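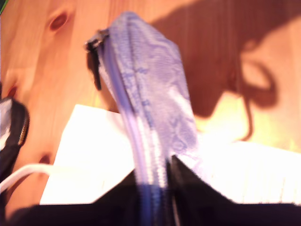 3. House rules for handling soft goods

When we began writing down how the work ought to be done, we were a little surprised at how much of it had been living in people's heads. Gwenllian Powell had her own way of laying out a table, Tudur Hopkin had his, and both were perfectly sensible until we tried to compare a recording from one with a recording from the other. The rules below grew out of those comparisons, and they were agreed across the Skesgate and Sternerdale sites in May, after a good deal of friendly argument.

3.1 Preparing the table

Our first rule is that the table should look like somebody's table. Clothing may be heaped, paper may lie under other things, and household goods may stay at the back, so long as the operator has checked that an arm can come down over the target without dragging a cable across it. We allow both arms into the workspace at once, but only one of them may be closing on an object at any moment. The other holds its position until the first has let go or called for help.

The second rule concerns what goes in the log. Operators write down the target, its closest neighbours and anything lying beneath it, in plain words and before the first movement. Figure 2 shows the sort of layout the rule was written for, where "pouch" on its own would be a poor entry and "pouch, on printed sheet, dark cloth behind" is a good one.

Figure 2. A zippered pouch resting partly on a printed sheet, with one arm pointing down toward the dark cloth behind it and a second arm at the right. 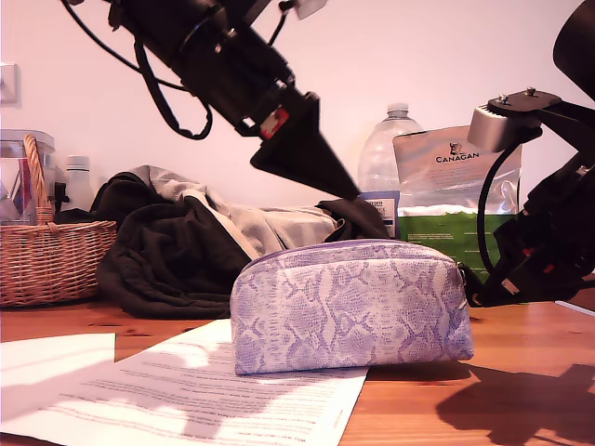
3.2 Grasping and letting go

Soft things with zippers gave us the most trouble to legislate for - we went through 30 drafts of this part alone, and Huw Parri kept every one of them. A pouch has no single correct place to be held. We settled on asking operators to name the part they mean to take (an end, a side, the zipper itself) and then to score the grasp against that intention, however untidy it looks. Bunched fabric between the fingers is acceptable. A grasp that also takes up a neighbour, such as the paper underneath, is marked as shared and kept in the set. 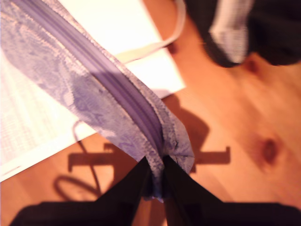 The wrist view is the one we ask reviewers to open first when a grasp is in doubt, and motion blur is no grounds for throwing a recording away if the fingers and the held part can still be made out. Of the 2561 recordings gathered under these rules, 105 were sent to a second reviewer, and Fereshteh Moradi went through the disagreements with great patience. Most came down to wording. "Edge" and "end" were being used for the same part of a pouch, so the Voyle checklist now gives a short definition of each, and new operators read it aloud with a colleague before their first session.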